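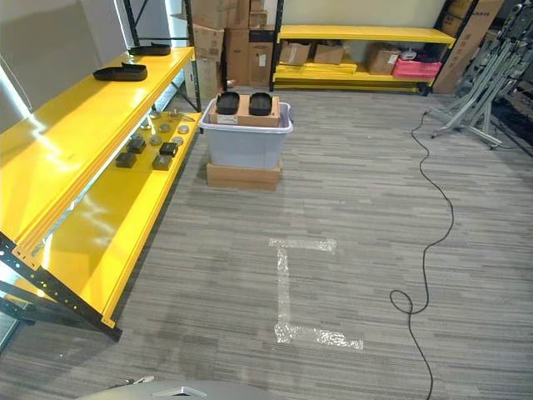 I got Tamsin Rakena on the phone on my third try. The first two times she was out on the bog at Prerthorpe, where you get one bar of signal if you stand on the right fence post, and she doesn't like standing on the fence post.

She's been measuring the water under that bog for 14 years. I'd called to ask about peat and carbon, the big picture stuff, and we spent the first ten minutes on boots. (She goes through a pair every winter. The acid gets the stitching.)

"People think I look at plants," she told me. "I look at pipes. I walk up to a pipe, I drop a tape down it, I write down how far it is to the water. Then I walk to the next pipe."

There are 400 of those pipes now, spread across the old drained side and the wetter side that was never cut. When she started there were only a few, and she'd hammered most of them in herself with Keegan Brunton, who was a grad student then and now runs the lab at Stirurgate where the cores get sliced up. The idea is pretty simple. Peat is old plants that never rotted because they stayed wet. Let the water drop and air gets in, the rotting picks up, and carbon that's been sitting there for a very long time starts heading for the sky.

How long is a very long time? I asked about the oldest stuff they've pulled up.

"The bottom of the deepest core came back at 4,000 years," she said. "You hold it and it's just brown mush with a twig in it. And the twig still has bark! I showed my mother and she asked if I'd washed my hands."

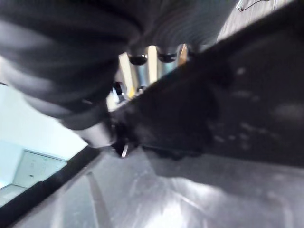 A drained bog doesn't dry out evenly, and that was the part I had the most trouble with. I'd always pictured a sponge left on the counter, shrinking the same amount all over. Tamsin says to think about cloth. Look at the dark gray fabric in the photo, with its soft folds and those faint lines running along it, lighter on the ridges and black down in between. Drained ground goes like that, she says. The strips between the ditches stand up a bit, the edges sag, and the water does something different in every dip. Put your pipe on a ridge and you'll think the whole place is in trouble. Put it in a dip and you'll think it's fine.

"We had that argument for two years," she said. "Corina wanted straight lines of pipes, because straight lines are easy to explain to people. I wanted them wherever the ground changed. We did both in the end, so everybody got to be annoyed."

Corina is Corina Bachmann, who does the modeling. She joined us on speaker for a bit, eating something crunchy, and wanted me to know that the straight lines have been very useful, thank you.

What they've been seeing since the ditches were blocked is mixed. The middle of the drained side came up fast, within one wet season. The edges haven't. There's a strip along the Uven road where the water still falls away every summer, and they've blocked the same ditch there more than once. Corina thinks there's an old buried drain nobody mapped. Tamsin thinks it's the road itself, pulling water sideways through the gravel. They're going to dig in December and find out, assuming the ground isn't frozen.

I asked whether one bog matters much, with the size of the problem being what it is. I kind of regretted asking, but she took it well.

"I get that one a lot. It's 1,000 acres. It won't fix anything by itself, no. But there's drained peat all over the place, and most of it has nobody dropping a tape down a pipe. If we can say which bits come back and which bits don't, somebody else can skip the first ten years of guessing."
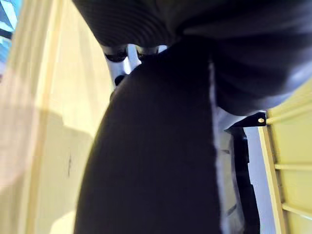
*Ridges set close together in a dark charcoal-blue material.*

We got onto the moss after that, and I could hear her cheer up. Sphagnum has started showing up on its own in the wetter dips — little red and green cushions of it — and she's been told off by Keegan for walking around it in such wide circles that her rounds take an extra hour. She says he can come and do the rounds, then.

The new automatic loggers were supposed to fix all that. They sit in the pipe and take a reading every hour, and I figured she'd be thrilled. She's using them, and she likes the nighttime numbers, which she never had before. She still goes out with the tape.

"The logger tells me the water's dropped," she said. "It doesn't tell me a cow's been leaning on the pipe."

She had to go. It had quit raining and she wanted to get the north side done before it started up again.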